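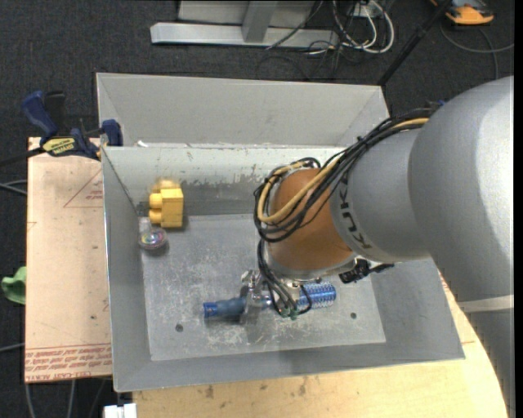 Figure 5.1 A KUKA arm with its gripper over a blue cylindrical object in a metal bin. Note the cables and hoses carried along the outside of the arm.

Chapter 5
When the Air Fails

In April a picking cell at Kundier dropped a part from just above the bin. There was no alarm. The controller had told the gripper to stay closed, and as far as the controller knew, it was closed. Jeferson Pimentel, the technician on shift, found a split in an air hose where it bent round the wrist. The split opened only when the last joint turned almost fully to one side.

The hose had passed inspection twice, each time with the arm parked.

This chapter deals with faults in the lines that feed a tool – air, power and signal. Section 5.2 covers routing and bend radius. Section 5.4 sets out the leak test written by Érica Pacheco after the Kundier fault. Before starting, read again the rules in Chapter 2 on isolating the air supply. A gripper can still move on trapped pressure.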